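Traiter moins, observer mieux : pour en finir avec le calendrier de pulvérisation au jardin

Par Ezekiel Kincaid
19 juin 2022

Le calendrier de traitement reste l'outil le plus répandu chez les jardiniers amateurs qui cultivent des rosiers, des tomates ou des fruitiers palissés. Il prescrit une application à date fixe, de mars à septembre, quel que soit l'état sanitaire des plantes. Je soutiens que ce document devrait disparaître des associations de jardiniers, y compris de celle de Skunalach, dont je suis membre.

L'argument tient d'abord à la biologie. Une spore de mildiou ne germe sur une feuille de tomate que si celle-ci demeure mouillée plusieurs heures dans une plage de température favorable. L'oïdium a des exigences différentes : une hygrométrie élevée la nuit lui suffit, et l'eau libre gêne plutôt sa germination. Un même produit appliqué à la même date contre les deux maladies repose donc sur une hypothèse météorologique que personne ne vérifie. En année sèche, l'application contre le mildiou est inutile. En année pluvieuse, elle est lessivée avant d'avoir servi.

Le cuivre aggrave le problème. Il s'agit d'un métal, il ne se dégrade pas. Il s'accumule dans les premiers centimètres du sol, où il nuit aux vers de terre et à une partie de la flore fongique. Les parcelles de Braltov, cultivées sans interruption depuis trois générations, reçoivent de la bouillie bordelaise chaque printemps. Juniper Wojcik y a relevé l'an dernier les pratiques de 32 jardiniers. Neuf seulement pesaient leur produit. Les autres dosaient à la cuillère, et plusieurs ajoutaient une mesure « par sécurité ».
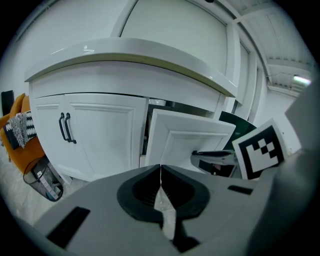
Le pesage ne règle d'ailleurs qu'une partie de la question. Une dose exacte appliquée au mauvais moment reste une dose perdue. Le cuivre agit par contact et de manière préventive : une fois le mycélium installé dans les tissus, il n'atteint plus rien. Or le jardinier qui suit un calendrier traite aussi bien avant l'infection qu'après, sans distinguer les deux cas.

On m'objecte que l'observation demande du temps et des compétences. Keisha Quintanilla, qui anime les ateliers de taille à Holloway, défend cette position avec constance : un débutant confond la septoriose et une carence en magnésium, et le calendrier le protège de ses propres erreurs. L'objection est sérieuse. Elle suppose toutefois que l'erreur par excès soit sans conséquence, ce que les analyses de sol contredisent. Sur la parcelle collective de Flirham, d'une surface de 3 670 mètres carrés, les rangs les plus anciens sont aussi ceux où les semis de légumineuses lèvent le plus mal. Le lien avec le cuivre n'est pas démontré. Il mériterait au moins d'être examiné avant la prochaine campagne.

Que mettre à la place ? Un relevé hebdomadaire suffit dans la plupart des cas. On inspecte les feuilles basses, face inférieure comprise. On note la pluie tombée et les nuits humides. On supprime les organes atteints et on les évacue hors du compost si celui-ci ne chauffe pas. L'espacement des plants, le paillage et l'arrosage au pied réduisent la durée d'humectation du feuillage, donc le risque, sans apport de matière active.

Reste le choix variétal, trop rarement discuté. Otis Zamora cultive depuis six saisons des tomates tolérantes au mildiou et n'a traité que deux fois. Ses voisins lui reprochent un goût moins marqué. C'est possible, et chacun arbitrera. Mais on ne peut pas à la fois exiger les variétés les plus sensibles et présenter la pulvérisation comme une fatalité.

La section de Skunalach doit réimprimer son calendrier en juillet, à 100 exemplaires. Je propose de remplacer la grille des dates par une fiche de relevé, avec les seuils d'intervention au verso.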